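2/8/23

# Looking after posters, programmes and exhibition books at home

If you go to as many exhibitions as I do, you will know how the paper builds up. There's the ticket, the folded plan of the rooms, the private view card somebody sent you, a poster you couldn't leave without (there is always a poster), and every so often a catalogue so heavy that you feel it in your shoulder all the way to the bus. I have been bringing this sort of thing home since I was at school, and I've spoilt a fair bit of it over the years, so these are the things I do now. Most of them cost next to nothing, and you can do nearly all of it on a kitchen table that has been wiped and properly dried.

## Getting it home in one piece

Ask for a tube if you are buying a poster. The shop at the Stanville print fair charges 70p for one and I have never regretted it. Roll the poster with the picture on the outside if the paper is thick, as it lies down more willingly afterwards, and put a sheet of tissue over the printed side first. Don't roll it tightly to fit a narrow tube – a wider tube is kinder.

Books and programmes travel best flat against your back, with the spine downwards and nothing knobbly beside them. Keep drinks in a different bag altogether, even the ones with a good lid. I say this as someone who once carried a very nice Florcombe Festival programme and a flask of soup in the same compartment, and the programme still smells faintly of leeks every time I open it.

Slip postcards inside a stiff envelope, or between two bits of cereal box held with a rubber band round the card (never round the postcards themselves, which will dent at the edges). Take everything out of your bag the same evening. I know you're tired and the kettle is calling, but a leaflet left at the bottom until the next weekend will have picked up a crease that won't come out.
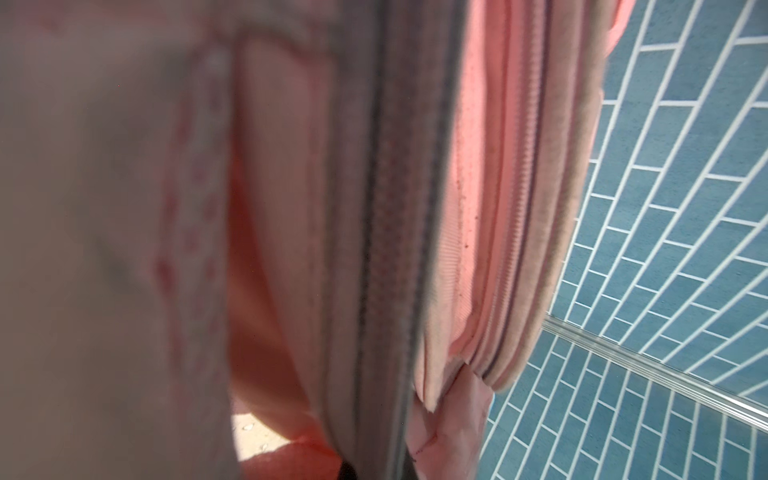

## Flattening a rolled poster

Start by letting it rest, loosely unrolled, in the room where it's going to live. A day is usually enough. Then:

1. Lay down a clean cotton sheet or some plain white paper. Newspaper will leave ink behind.
2. Put the poster on it face down, and cover it with another clean sheet.
3. Lay a board over the lot. The back of a big picture frame will do, or a spare shelf.
4. Add books for weight, spread right out to the corners.
5. Leave it for 2 days before you peep, and longer if it's still curling.

Please don't iron it. I have read all the advice about low heat and a tea towel, and I've tried it, and I had a shiny patch the exact shape of the iron's point on an Escobar Quartet tour poster that I had been keeping for years. Patience is much cheaper!

## Heavy catalogues

The big hardback from the Standomgate show runs to 586 pages, and a book like that needs a little thought. Stood upright on a shelf with nothing to lean on, the pages start to drag down out of the cover and the hinge goes. Lay the really hefty ones on their sides, with the largest at the bottom and no more in the pile than you can lift off comfortably with two hands.

When you first open a new one, don't just bend it back in the middle. Put the spine on the table, let both covers down, and then open a few pages at a time from the front and a few from the back, pressing lightly along the inside edge, until you meet in the middle. My grandmother did this with her hymn books and it takes hardly any time at all.

Dust along the top edge with a soft, dry paintbrush, holding the book shut and brushing away from the spine. Bathroom shelves are out, I'm afraid, and so is the windowsill, however handsome the covers look there.

## Giving the bag a clean

Paper picks up whatever was in the bag before it, so a bag that goes round galleries with you wants a clean now and then. Empty every pocket, open all the zips, turn it upside down over the bath and give it a good shake. Go along the seams with the narrow nozzle of the vacuum cleaner. Marks on fabric mostly respond to a damp cloth with a drop of washing-up liquid, and then a second cloth with plain water. Check the label before you think of putting it in the machine. Let it dry with the zips open, and don't put any books in until the corners feel dry to your fingers.

A zip that sticks can be rubbed with the end of a candle or a soft pencil, though if you use the pencil, wipe it well afterwards or you'll find grey smudges on your programmes.
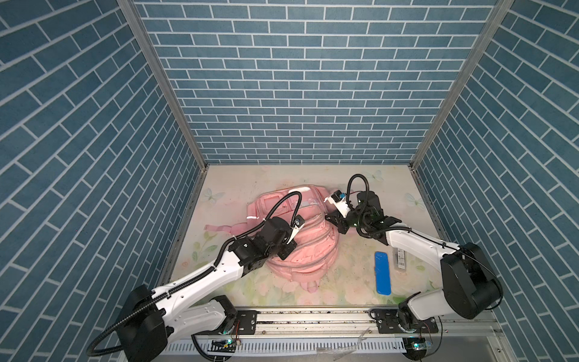

*Pink backpack, lying on its back.*

## Tickets, plans and other small bits

I keep these in shoeboxes, one for each year, with the exhibition's name pencilled on the back of anything that doesn't say. Pencil, always, as biro comes through. Take out staples and paper clips before they rust, and don't be tempted by sticky tape, which goes yellow and takes the surface off when you try to lift it. Photo corners are lovely if you want to make an album, and you can take things out again when you change your mind.

Till receipts fade, so if you want to remember what you paid for a print, write it down in the lid. I have a whole run of blank ones from one November and no idea what any of them were for.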